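Can a robot take over the cutlery table yet, or is that still years off?

Posted in Home & Small Business > Kitchen and Catering
February 4, 2018

Asked by naciri_lunches

I run a small box lunch business out of a shared kitchen. We sent out 2,762 boxes last year, every one with a wooden spoon in it, and every one of those spoons got there because a person opened a pack, pulled out a spoon and put it in a box. Same with the napkins.

My brother-in-law has been watching videos again. He is convinced that by the time our lease is up we could have one of those two-handed robots standing at the packing table doing it for us, and he wants me to call a company named Dravico that says it has one "ready for light kitchen work." Their brochure has a lot of pictures of it waving.

What I want to know is whether anyone has seen one of these do a dull job for a whole shift. The job goes like this. Cutlery comes in plastic-wrapped bundles. You take a bundle out of the basket, get the plastic off, throw the plastic away, and put one spoon in each box. If two come out stuck together you separate them. If one is split you toss it.

Is that doable by a machine now? Would I be crazy to put down a deposit? I don't want a lecture about jobs. There are 3 of us and we all hate that table.

Abelardo Agudelo

Don't put down a deposit.

I did maintenance on packing lines for a long time, mostly for a bakery supply outfit called Femier, and I have sat through more of these demos than I care to remember. They all go well. The table is clear, the light is good, and the object is something chunky like a block or a soda can that has been set down in the same spot all morning. Everybody claps and goes to lunch.

Your job has two parts and they are not equally hard. Putting a spoon in a box is the easy part, and we had machines doing that sort of thing before anybody thought of giving them fingers. If the spoons show up lined up in a magazine, a cheap feeder will drop one in each box until the power goes out. The hard part is the plastic.

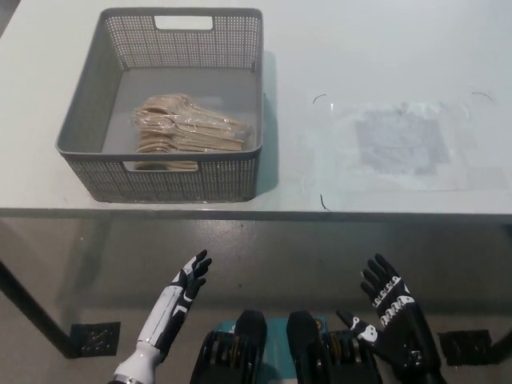
Clear film is miserable for a machine. A camera has trouble telling where it starts, and it shines in one place and disappears in another. It bunches up at one end and pulls tight at the other. You and I find the loose bit by feel, pinch it, and rip. A robot hand may have five fingers and still not feel much with any of them. If it squeezes too lightly it slips off the wrap, and if it squeezes too hard you have a bundle of broken spoons. Then it has to let go of the plastic, and film likes to cling. Ask Dravico to show you that piece of it, the letting go.

The basket doesn't help you either. Reaching over a side and down to the bottom with a whole hand and wrist is a different thing from picking off an open table. If you ever do try this, lay the bundles out flat first. Of course by then you have already handled every bundle once, so ask yourself what you're paying for.

Questions I would put to the salesman, in writing:

How many bundles in a row has it opened with no person touching anything? I want the number from a bad day.

What happens when it drops one on the floor?

Who wipes down the hands, and with what? Those joints have gaps in them and you are working around food.

Can I bring my own spoons in my own wrap and watch it run for 5 hours?

The last one usually ends the conversation. I asked it once about a carton-folding arm and was told the unit was "not scheduled for extended operation that day." We bought a folding jig made of bent sheet metal and it is still in use.

I'm not saying never. For your volume, though, I'd look at buying spoons loose by the case and skip the unwrapping altogether. My sister-in-law gets hers loose, 138 to a carton, which is a strange number, but she fills a bin and grabs from that.

ladidano_fan22

I think the answer above is too negative. We have a robot vacuum and it does the whole downstairs and it's great, so I don't see why a spoon would be harder. Technology moves fast. My cousin saw a robot fold a shirt at a trade show in February and it only took a few minutes. I would at least call them and see what they say, it's free to call.

Also have you looked at Ladidano dispensers, the kind where you press a lever and one spoon drops? Not a robot but they look nice.

prepcook_on_nights

A few minutes for one shirt is sort of Abelardo's point.

I worked one summer next to an automatic tray loader. It was a good machine and it needed a person standing beside it all day to fix whatever it had just done. That person was me, and I was paid the same as before. Things that fell over it would keep trying to pick up, over and over, until you hit the stop button.

The lever dispenser is a decent idea, but check the spoon size first. Wooden ones can have rough edges and hang up on each other in the chute. Get a sample and run a few hundred of your own through it before you buy.

And whoever you order from, ask if they'll band the spoons with a paper strip in place of the plastic. Ours did it for no extra charge, and you can pop a paper strip with your thumb.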